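February 26, 2019
By Orla Geraghty

It's budget season again at Inthanon, so I've spent most of the past two weeks looking at spreadsheets with the word "robot" in one row and a very large number next to it. Every year the same thing happens. We argue over that one row until everybody is tired, and then all the other rows get waved through in ten minutes flat! I've come to think we've got it backwards, and I'd like to say so while the spreadsheet is still open.

Our mug bench is what got me going on this. 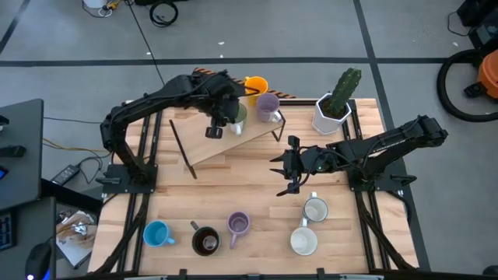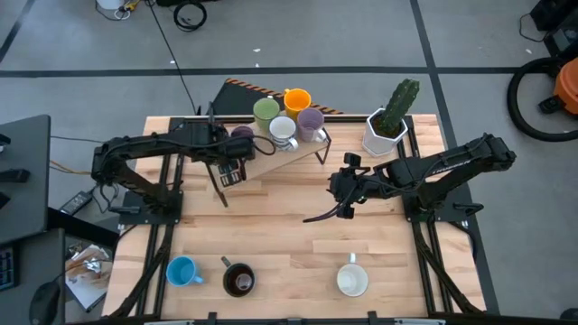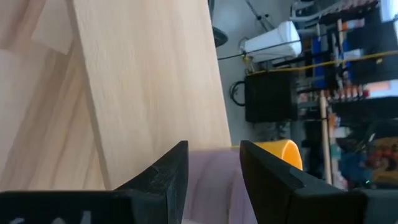 How much should you set aside for everything that isn't the robot?

Plan on as much again as the arms cost, for the first year, and keep a quarter of that unspent until the arms have been running for a month.

I know how that sounds. I said it out loud in December and Ewan Brunton put his pen down and looked at me as though I'd asked for a pony. Ewan signs things, and he's good at it (I mean that, he once found a duplicate freight charge I'd been staring straight past), but he came up through a side of the business where you buy a machine, the machine arrives on a pallet, two people install it and you're in business. Robot arms that are supposed to learn to handle household stuff aren't like that. You buy the arms and then you start buying.

You need a table, for one thing. People laugh when I bring up the table! We had a perfectly nice folding one, and an arm that swings out and stops short will walk a folding table across a floor a little at a time. So then you want a solid wood top and a metal frame to hold it, plus mounting plates, plus clamps, and then more clamps, and cables long enough to go where you want them. We spent $604 on clamps, brackets and cable before I started keeping a separate line for it, and not a cent of that was in the original plan. It got paid out of "miscellaneous," which in our shop means it got paid out of the travel money, which is why Somkiat Chaiyaporn took a very long bus ride to a meeting he could have flown to. Sorry again, Somkiat.

And then there are the mugs. If you want arms that can deal with mugs you need mugs, and you need different colors and shapes, and something to put them on, and replacements for the ones that don't make it. Mugs are cheap, I'll grant you. What isn't cheap is a skilled person leaving the building to go buy mugs one at a time. We did that for weeks. There'd be a need for a purple one, or a dark one, or one with a wider handle, and off somebody would go to the store for an hour. Buy a crate of the things in the first week and be done with it!

My bigger complaint is about how we compare quotes, though. We had two serious offers last year, one from Provus and one from Trukham. Trukham was cheaper on the arms by a comfortable amount, and Provus wanted $2,388 a year on top for a support plan. If you line up the two numbers in the robot row, Trukham wins and everyone goes to lunch. I nearly went to lunch myself. It was Tassanee Thongdee who asked how long each of them took to send a replacement gripper finger, which is such a small, boring question that I hadn't thought to put it in the comparison at all. Provus said nine days. Trukham said it would depend.

"It would depend" is a number. It's just a number you don't get to see until you're sitting there with one working arm and three people whose job that week was two working arms. I've started writing it into the sheet as if it were six weeks, and I've told both salespeople that I do this, and I recommend it to anybody. You'd be amazed how quickly a firm date appears.

We went with Provus in the end, and I'm still of two minds about it. I don't love support plans. I think a lot of them are a way of charging you for a phone that rings in an empty room, and I grumbled about this one right up to the signature. If you've got someone in the building who's happy to take a wrist joint apart, and that someone isn't planning to leave, then maybe you should skip the plan and put the money into a shelf of spare parts. We had one such person, and she was also the person running the bench every day, so each hour she spent with a screwdriver was an hour the bench sat there. That settled it for us. It might not settle it for you.

Which brings me to people's time, and here I'm going to get a bit worked up, so bear with me. Lamduan Sangkhawat kept a notebook through the setup period and wrote down how long things took. She wasn't asked to do it, she just likes a notebook. Her total for getting from boxes on the floor to a bench we could use was 135 hours. The plan had said "setup, one week." One week! Whose week? The plan didn't say, and so of course it was everybody's, in bits, in between their real jobs, and none of it showed up as a cost anywhere. If we'd hired that work out there would have been an invoice, and Ewan would have asked me some pointed questions about it, and he'd have been right to. But when our own people soak it up it looks free.

I'd like every equipment request to carry the hours right beside the dollars. Names too, if you can stand it. When you have to write "Lamduan, three weeks" next to a shiny purchase, you find out fast whether Lamduan's got three weeks.

There's an opposite view and I should give it a fair shake. Somkiat thinks padding a budget this way is how small shops talk themselves out of ever buying anything. His line is that if we'd known the true first-year cost we'd never have started, and that we'd have been poorer for it. I do see that. I've watched good ideas get buried under careful planning, and I've probably shoveled some of the dirt. He'd say buy the arms, bolt them to whatever you've got, and let the trouble tell you what to buy next. And for a single arm on a trial basis I'd go along with him! Borrow or rent one, be scrappy, spend nothing, see if you even like it.

Where I get off that bus (a better bus than the one we put him on) is at the second arm. Two arms reaching into one workspace is a bigger jump than one plus one. You've got the room between them to think about, twice the cable, two sets of spares if you're silly enough to buy different models, and a lot more ways for a person's afternoon to vanish. Scrappy stops being cheap right about there. You also start caring about floor space in a way you didn't before. The arms have a reach, sure, and that's printed on the sheet. What's not on the sheet is the desk for the computer, the place for whoever's sitting at it, and a bit of clear floor to walk around the back without stepping on a cord. We measured for the table. We should've measured for the table and everything that gathers around a table.

A word on software, since it'll be in your quote in very small type. We use Idora to keep track of our sessions, and it's fine, I've got no quarrel with it, but the price we signed at was for a single seat. Three of us needed one by the second month. Ask what the third seat costs before you sign for the first. Ask about storage while you're at it, too. Recordings pile up at a rate I would not have believed, and somebody's going to have to decide what gets thrown out, and that conversation is a whole lot calmer if there's a line for disks.

So my request for this year, Ewan, if you're reading, and I'm pretty sure you are: no new arms. I know there's money with "arm" written on it. I'd like it moved. I want spare fingers in a drawer, a second set of cables, Idora seats for everyone who uses it, an electrician for half a day, and Lamduan's hours written down as a real cost that comes out of a real pot. I'd guess we would get roughly a third more use out of what we own, and yes, that's a guess, and I'll happily be held to it.

If it doesn't work out that way, we can have the big argument about the robot row again next December. I'll bring the good coffee. The draft sheet is in the shared folder, and comments are open until Ewan locks it.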